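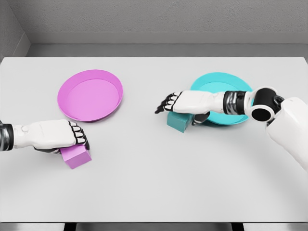 Pink plate, gray table.

Journal > Kitchen > Dishes

I have been trying to own fewer dishes for 3 years, and in September I finally got the cupboard down to a size where the door closes without a push. A couple of people asked how I did it, so I'm writing it down.

When we moved to the house on Ponce we brought everything. Two sets of plates from before we lived together, a box from my aunt's place, and a lot of single pieces from thrift stores. I used to buy a plate whenever one cost less than a sandwich. They stacked badly. The one I wanted was always under six others, and I chipped more of them getting them out than I ever did washing them.

The first thing I tried was a rule: one in, one out. It lasted a month. I kept the new one and put the old one in the garage, and after a while the garage had its own stack.

What worked better was leaving the cupboard empty. I put every dish we had in boxes in the hallway and only brought one back when we needed it for a meal. After two weeks we had brought back eleven plates, five bowls and one serving dish. The rest stayed in the boxes for another month, in case of company. Company came once and we borrowed from the boxes, so I kept four more.

The everyday plates are from Unum. They are plain, a little heavy, and they go in the microwave. They are 2 inches wider than what we had before, which I didn't think about when I bought them, and they only fit on the bottom rack of the dishwasher if I skip the first slot. I would still buy them again. The small ones came from the Makorum outlet and have a better rim. Soup with a lot of broth goes on those now when the bowls are dirty, and it mostly stays put.

I kept one plate for color. Everybody in the house reaches for it first, and it gets used for toast more than anything else.

Getting rid of the rest took longer than sorting it. The thrift store wouldn't take anything with a chip. I listed a box online for $50 and got two messages, both asking if I would deliver. I brought the price down to free and it was gone by supper. The older set went to the church kitchen on Pornska, where they have a dinner every month and go through dishes fast. They told me they can seat 500 over a weekend, so my box didn't make much of a dent, but they were glad to have it.

A few things I would do differently. I'd measure the shelf before buying anything. I'd wrap the boxed dishes in towels and save the newspaper, which left ink on the white ones that took a paste of baking soda to get off. And I'd do the mugs at the same time. The mugs are still a problem. There is a whole shelf of them and we use four.

I'm going to start on those after the holidays. The boxes are still in the hallway, flattened, behind the coats.

Filed under: Kitchen, Clearing Out, House on Ponce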